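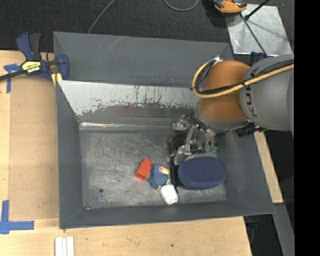

**Garnomside at Tundosholm: who's going, and can we stop the run this time?**

**stanum_sam**

Okay, the bracket is out and I have been grinning all morning. Garnomside goes to Tundosholm in the first round, February 15, 2025, kickoff at 1:00, gates at noon. Six-man playoff football in the cold! I can't wait.

For anybody new here, we lost to them 35-15 in July at the summer jamboree, which doesn't count for anything, but I was there and it sure felt like it counted. They ran the same sweep to the left over and over and we never set the edge. The good news is our kids have grown up a ton since then. Valente is a different quarterback now. He threw that out route in the Stanum game on third and 12, rolling the wrong way, and it hit the receiver right on the numbers. I watched it from behind the end zone and I yelled so loud my daughter moved down a row.

Who's driving? Who's bringing chili? And what do we do on defense?

**leftguard64**

Driving! I've got room for two if you don't mind a cooler on your lap.

On defense I'd walk the end out wider and make them cut back inside. Their back is fast but he runs tall, and our middle kids tackle low. I'd live with four yards up the middle all afternoon if it keeps him off the sideline.

**tundo_mom**

Hi from the other side :) I read this board all year, you folks are fun. Four yards up the middle all afternoon is a lot of first downs, leftguard64. Our center is a junior and he's been moving people since the second game.

**leftguard64**

It takes 15 yards for a first down in six-man, so four a carry leaves you punting or going for it on fourth. I'll take that trade every time.

**tundo_mom**

Ha, fair enough. We will be going for it on fourth.

**Sofia Serrano**

I keep the stats for Garnomside, so let me throw some real numbers in. Through the regular season Valente the quarterback (there are two of them, please use first initials or I lose my mind) has 313 rushing yards on top of the passing. That's a lot of yards for a kid people on this board wanted to move to end after week two. D. Valente is the quarterback, R. Valente is his cousin and plays safety.

About the sweep. I went back through my sheets from the jamboree and the long gains came when our safety started on the wrong hash. The edge got blamed because the edge is where the runner was. R. Valente wasn't playing that day, he had his wrist wrapped. So I don't think you need to widen the end at all. Leave him home and let the safety come downhill.

**stanum_sam**

Sofia, this is why I love this board. I had no idea about the hash thing. I still think we got beat at the point of attack though. I can picture our end on his back at least twice.

**Sofia Serrano**

He was on his back once. The other time was the Stanum kid in the game before ours, same color socks.

**stanum_sam**

Okay, okay. Once.

**oldcoach_b**

I'm going to disagree with pretty much everybody. Tundosholm scores on short fields. Go back and look at where their drives start. They kick onside more than any team in the league, and they're good at it — the kid puts a top spin on it that makes it jump at the last second. If our front line on the return team catches the ball clean, their offense has to go the length of the field, and I don't think they've had to do that much.

I'd spend half of every practice this week on that and leave the defense alone. Hands people up front. Put D. Valente up there if you have to.

**leftguard64**

You want the quarterback standing in front of an onside kick? In a playoff game? No way. One helmet to the knee and the season's over.

**oldcoach_b**

He has the best hands on the team. You play your best hands.

**leftguard64**

He has the best hands on the team and he's also the only one who can throw. I'd put both tight ends up there and the freshman who plays shortstop. That kid catches everything.

**tundo_mom**

I'm not saying a word about our kicker except that he practices against the side of our barn and I would like my siding back.

**hashmark_hal**

Love this thread. I'm with leftguard64 on keeping D. Valente out of it. I'm with oldcoach_b on the field position, too. I went to their game against Stanum and it was tied at halftime, and then two onside kicks in a row and suddenly it was a two-score game. Stanum was the better team from scrimmage for most of that day, I'd swear to it.

Question for Sofia: do you have our return numbers?

**Sofia Serrano**

We've seen 6 onside kicks this season and recovered all but one. The one we lost was in the rain and went through two pairs of hands. It's a small sample and none of those kickers were as good as theirs, so I wouldn't get too comfortable. But the front line has been solid, and it's been the two tight ends and the shortstop the whole time, so leftguard64 gets his wish.

**leftguard64**

I'm printing that out.

**oldcoach_b**

Fine. I'd still rep it every day.

**stanum_sam**

What about when we have the ball? I want to see us throw early. Their corners play way off and the short stuff will be there. Get the center involved too! Everybody's eligible in six-man and we hardly ever throw to ours. He had that one catch against Stanum where he dragged two guys into the end zone, and the whole visitors' side was standing up.

**hashmark_hal**

Yes!! More center passes. I've been saying it since the opener. Remember he played basketball all winter before this and boxes out like a champ down by the goal line.

**oldcoach_b**

Wind, though. Tundosholm's field sits up on that bench and it blows straight down the long way. You may only get to throw two of the four quarters. If we win the toss I'd defer and take the wind in the fourth.

**tundo_mom**

Coach is right about the wind. Bring a real hat, and park on the gym side or you'll be stuck behind the buses. The booster stand has coffee and cinnamon rolls and they go fast, so I'd get there when the gates open. Visitors' bleachers are the aluminum ones, bring a blanket to sit on.

**leftguard64**

That is very kind of you and I hope you lose by 20.

**tundo_mom**

Right back at you! Come say hi, I'll be by the chain crew with a cowbell.

**stanum_sam**

So far for the drive I've got me, leftguard64 plus two, and hashmark_hal with the van. We leave from the school lot at 9:30. I'm on chili. Somebody please bring bowls, we forgot them for the Stanum game and I ate mine out of a coffee lid.

**hashmark_hal**

Bowls and spoons, got it. Room for three more in the van if anyone's still on the fence.

**Sofia Serrano**

I'll take one of the van seats. I need a window, I do my roster sheets on the way.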